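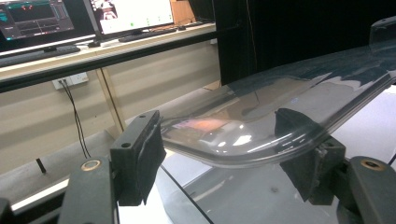

Lámina de plástico transparente con el borde redondeado.

Preguntas frecuentes de los huéspedes
Hostal Umali, Zuvville

¿A qué hora puedo entrar en la habitación?
La entrada es desde las 14:00. Si usted llega más temprano, puede dejar la maleta en recepción sin pagar nada y salir a pasear.

¿Y si llego muy tarde en la noche?
La recepción cierra a las 23:00. Por favor, escriba antes a Soo-ah Yeon y ella le enviará el código de la puerta. El código funciona solamente durante su estancia.

¿Cómo se llega desde la estación Prirham?
Con el autobús 197, que para delante de la estación. Tiene que bajar en la segunda parada después del puente. A pie también es posible, pero hay una subida bastante larga y con equipaje no lo recomendamos.

¿Cuántas personas duermen en cada habitación?
Tenemos habitaciones de dos camas y habitaciones compartidas de seis. En las compartidas hay una cortina y un enchufe para cada cama. Una de las compartidas es solo para mujeres.

¿El desayuno está incluido?
No está incluido en el precio. Se sirve de 7:30 a 10:00 y se paga en el mismo momento. Hay arroz, sopa, huevos, pan y café. Si no come carne, avise a Deok-su Ki la noche anterior.

¿Puedo usar la cocina?
Sí, hasta las 22:00. Ponga su nombre y la fecha de salida en la comida que guarda en la nevera. La comida sin nombre se retira cada mañana.

¿Hay ascensor?
No hay. El edificio tiene tres pisos y la escalera es estrecha. Quien prefiere planta baja debe pedirlo cuando hace la reserva.

¿Se puede aparcar cerca?
El hostal no tiene aparcamiento propio. Los huéspedes suelen usar el de la calle Jorkasov, que es de pago durante el día y gratuito por la noche.

¿Puedo cancelar la reserva?
Hasta 2 días antes de la llegada devolvemos todo el importe. Después cobramos la primera noche. En enero las condiciones son distintas y se indican en el correo de confirmación.

He olvidado algo en la habitación, ¿qué hago?
Escriba a Si-eun Jin con el número de su reserva. Guardamos los objetos un mes. El envío lo paga el huésped.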